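Retour de voyage : trois jours entre Sadlow et la côte

Le groupe du mois de juin est rentré jeudi soir, avec deux heures de retard à cause d'une correspondance manquée. Rozália Kuruc, qui accompagnait, nous a remis ses notes. Nous les reprenons dans l'ordre, avec les horaires et les prix quand nous les avons, pour celles et ceux qui partiront en décembre.

Premier jour. Le car de la compagnie Osman quitte la gare routière à 7 h 15, quai 2. Il faut arriver en avance, les bagages sont chargés par le chauffeur et il ne rouvre pas les soutes. La route longe le fleuve pendant une heure, puis monte vers le plateau. Le seul arrêt est à Nosum, vingt minutes, devant un café qui n'accepte que les espèces. Plusieurs personnes du groupe n'avaient pas retiré d'argent et il n'y a pas de distributeur dans le village. On y sert du thé noir et des galettes au fromage, très salées.

L'arrivée à Sadlow se fait par le haut de la ville. La pension Sedard se trouve à dix minutes à pied de l'arrêt, en descente à l'aller, donc en montée au retour. Les chambres donnent sur une cour, elles sont simples et propres. L'eau chaude est coupée entre 14 h et 17 h. Le dîner est servi à 19 h précises et la propriétaire n'attend pas les retardataires - deux d'entre nous ont mangé du pain et des tomates dans la cuisine.

Deuxième jour. Le matin était réservé à l'élevage de chèvres, à la sortie de la ville. Le troupeau compte 293 bêtes. La visite commence par la salle de traite, se poursuit dans les caves et se termine à la boutique, où les prix sont les mêmes qu'au marché. Notre guide, Jozefína Michalík, parle un français lent et très clair. Elle nous a montré comment on retourne les fromages à la main, un jour sur deux, et nous a laissés essayer. Les plus gros sont lourds et il faut les prendre par-dessous. Les chevreaux étaient au pré avec les mères et on pouvait les approcher, à condition de laisser les sacs à l'entrée : l'un d'eux a mangé une partie de notre programme imprimé.

L'après-midi était libre. Une partie du groupe est montée à l'ancienne citadelle par l'escalier. Il y a 295 marches, le chiffre est peint sur la première. En haut, la vue porte jusqu'à la mer par temps clair, mais il y avait de la brume et nous n'avons vu que les toits et la gare. Les autres sont restés en bas et ont fait le tour du marché couvert, qui ferme à 16 h en semaine. Les étals d'épices sont au fond à gauche.

Troisième jour. Descente vers la côte par la ligne 62, celle qui passe par les villages. Le trajet est plus long que par la route principale et les virages sont nombreux. Les personnes sensibles devraient s'asseoir à l'avant. Nous avons déjeuné sur le port, dans un restaurant sans carte où l'on choisit son poisson au comptoir. Le service a été lent, le poisson était bon. La baignade était possible en juin, elle ne le sera plus en décembre.

Quelques points pour le prochain départ. Les chaussures fermées sont obligatoires à la ferme. La pension demande une pièce d'identité et la garde jusqu'au lendemain matin. Les prises électriques sont différentes des nôtres, un adaptateur par chambre suffit. En hiver le plateau est froid et le car peu chauffé, prenez une couverture. La visite de l'élevage est maintenue mais les bêtes seront à l'étable et la fabrication de fromage frais sera arrêtée. Il restera les fromages affinés.

Les inscriptions pour décembre ouvrent le 09/07/2018, au bureau ou par téléphone aux heures habituelles. Un acompte est demandé, le solde est à régler un mois avant le départ. Rozália Kuruc accompagnera de nouveau le groupe. Les personnes qui étaient sur la liste d'attente en juin seront appelées en premier et ont une semaine pour répondre. Celles qui veulent partager une chambre doivent l'indiquer sur le bulletin, avec le nom de l'autre personne.

Les photos des participants peuvent être déposées au bureau sur une clé, marquée à votre nom. 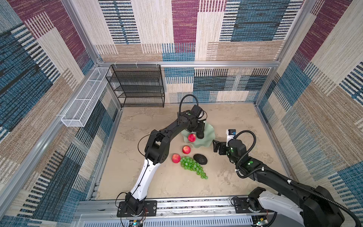 Section Voyages et Découvertes - La lettre aux adhérents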